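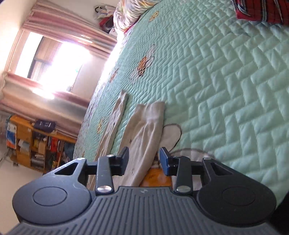

The quilted bedspread in mint green.

Danladi quilted bedspread review: eight months on the spare bed, four on ours

I bought the Danladi after our old doona cover gave up along one seam and I decided I was sick of wrestling doonas altogether. The plan was a sheet, a light blanket and a quilted bedspread over the top, the way my nan made beds. It has worked well enough that I have kept going with it, but there are a few things about this bedspread I would want to know before handing over the money.

I bought the queen size in mint from the Stuneo shop. It also comes in a sand colour and a dark blue. I paid full price, which was $189 with the two matching pillowcases, and nothing in this review was supplied by the maker.

Colour

The mint is a soft green, a bit greyer at night under a warm bulb and a bit bluer on an overcast morning. The product photos on the Stuneo site make it look brighter than it is. If you are trying to match a wall or curtains, ask for the swatch card first. They post it free and mine took under a week.

It has faded very slightly on the side nearest the window. I only noticed when I turned it around in April and had the two sides lying together. Our window faces north and gets full sun from mid-morning, so that seems fair for a cotton spread. I now swap it end for end whenever I wash it.

Size

The label says queen. On a standard queen mattress it covers the sides and stops a bit short of the bed frame. If you have a deep mattress, or a pillow top, buy the king. My sister put hers on a mattress with a thick topper and it looked like a tea towel on a loaf of bread. She returned it for the king and that one hangs properly.

It shrank in the first wash. The care label warns of this and the makers cut it a little generous to allow for it, but I lost close to four centimetres in length, and cotton quilting always draws up more one way than the other. Wash it before you judge the fit.

Weight and warmth

Cotton outside, cotton wadding inside. The wadding is thin. In summer I sleep under the bedspread and a sheet and nothing else, and it is comfortable with the fan going. In winter it is a top layer only. We are in Ballarat, so winter means a wool blanket underneath and, on the worst nights, a second one.

It doesn't slide off the way my old polyester one did. The cotton grips the blanket underneath and stays put, even with a restless sleeper on one side.

The quilting

This is the part I went over most carefully, because it is where cheap bedspreads fail. The stitching on ours is even, and after regular washing only one short run has come loose, near a corner. I tied it off and put in a few hand stitches with matching thread. It hasn't moved again.

I had a Hundau bedspread before this, years ago, and the quilting thread on that one was a clear nylon that snapped and scratched your legs. The Danladi uses cotton thread and I have had no scratching at all.

The edges are bound. The binding is folded over and stitched once, where I would have liked two rows at this price. So far it is holding. If it goes anywhere I expect it to be the foot end, where it gets grabbed every morning to straighten the bed.

Washing and drying

You need a decent sized machine. Ours takes eight kilos and the queen goes in by itself with a little room to spare. In a smaller front loader it would come out with soapy patches. I wash it cold on a gentle cycle with half the usual powder, and run an extra rinse.

Line drying takes a full day in good weather. I hang it over two lines so it makes a tent and the air can get through. Over one line it dries with a hard crease down the middle that no amount of smoothing will shift. The label says it can go in the dryer on low. I tried that once, in July, and it took three cycles, so it wasn't worth the power.

Don't iron it. The quilting goes flat and it takes another wash to come back.

Marks come out if you get to them early. Tea lifted with cold water and a bit of dish soap. A smear of sunscreen took a soak in laundry soaker and left a faint yellow shadow that went after the third wash.

Pets

Our dog is allowed on the bed when she has been brushed. Her hair sits on top of the quilting and comes off with a rubber glove or a damp hand. Claws are more of a worry. She has pulled two threads by digging herself a nest, and I now keep an old throw at the foot for her.

The pillowcases

Ordinary. They are quilted on the front and plain on the back, with an envelope opening that is too shallow, so the pillow works its way out. They look tidy on a made bed and I take them off at night. If the spread were sold without them for less, I would buy it that way.

Compared with the Preltudow

My neighbour Ebere Haruna has the Preltudow bedspread, and we swapped for a fortnight so I could write this up. The Preltudow is thicker and feels more expensive. It is also a good deal heavier, it sheds lint, and it barely fitted in my machine. For a cold room where the spread stays on all year I would choose the Preltudow. For somewhere with hot summers, or for anybody who has to lift wet bedding onto a line by themselves, the Danladi is easier to live with.

Good points: comfortable weight, cotton thread, stays in place, washes well at home.

Bad points: shrinks in the first wash, runs a bit small on deep mattresses, single row of stitching on the binding, poor pillowcases.

I would buy it again, in the king, and wait for one of the Stuneo sales. They seem to mark down bedding at the end of each season, and the sand colour usually goes first.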